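Plates, bowls and bottles: what is on a kitchen counter?

A kitchen counter looks like one flat shelf with a lot of stuff on it. Most of the stuff is there for a reason. Some things hold food, some add flavor, and some get hot. We will start with the plates.

## Why plates are shiny

Many plates are made of porcelain. Porcelain starts out as soft white clay. A potter or a machine shapes it, and then it goes into a very hot oven called a kiln. A kiln for porcelain can reach 2,433 degrees Fahrenheit. Your oven at home is usually set far below that.

Before its last trip through the kiln, the plate gets a coat of glaze. Glaze melts in the heat and turns into a thin layer like glass. It keeps sauce from soaking into the clay.
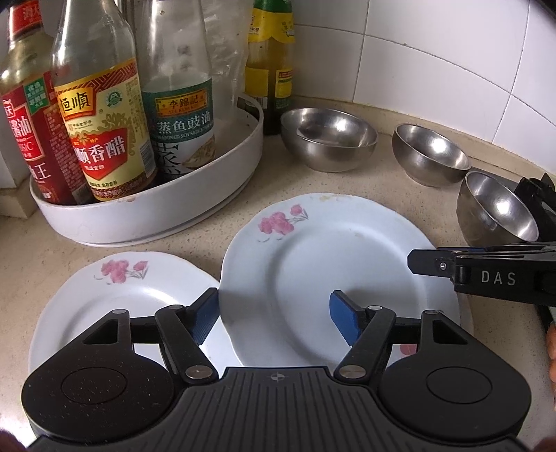
*Two porcelain plates with pink flowers. The wavy edge is called a scalloped rim.*

Flowers on a plate can be painted by hand or put on with a printed sheet, a bit like a sticker. Plates can chip if they knock together, so pick them up one at a time and use both hands.

## What the bottles are for

Cooks keep sauces close to the stove. A tray or a small rack holds the bottles together, and if one drips, the tray catches it.

- **Soy sauce** is made from soybeans, usually with wheat, salt and water. It is dark and salty. The Chinese words for it are 酱油.
- **Vinegar** tastes sour. The words 香醋 mean "fragrant vinegar." This kind is often made from rice.
- **Steamed-fish soy sauce** is a little sweet. It goes over fish after the fish is cooked.

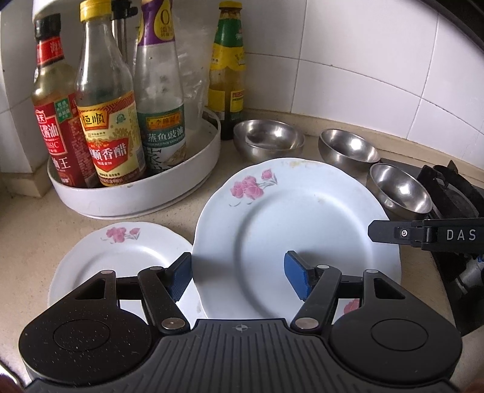 ## Why bowls are made of steel

Stainless steel is mostly iron, with another metal called chromium mixed in. The chromium makes a very thin skin on the outside that helps stop rust. Steel bowls are good for mixing and washing vegetables. They might dent if you drop them, but they won't shatter.

Look inside a polished bowl and you will see the room bent out of shape. The curved side works like a curved mirror. Try it with the inside of a big spoon. Hold it up to your face, then move it slowly away. At some point you will turn upside down.
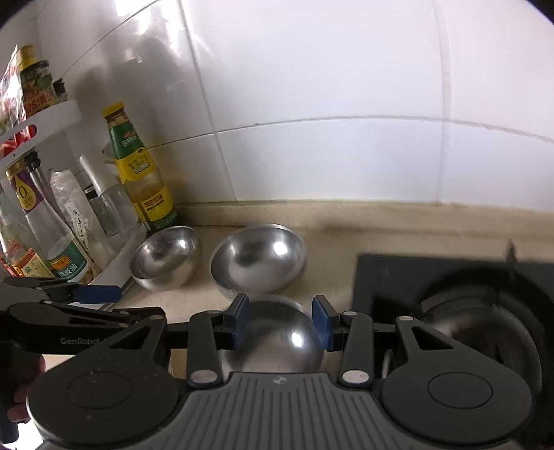 *Stainless steel bowls on a stone counter. Their curved sides bounce light in many directions.*

## Words to know

**Glaze:** a glassy coat on clay.

**Kiln:** a very hot oven for baking clay.

**Burner:** the part of a gas stove where the flame comes out. Ask a grown-up before you touch anything near it.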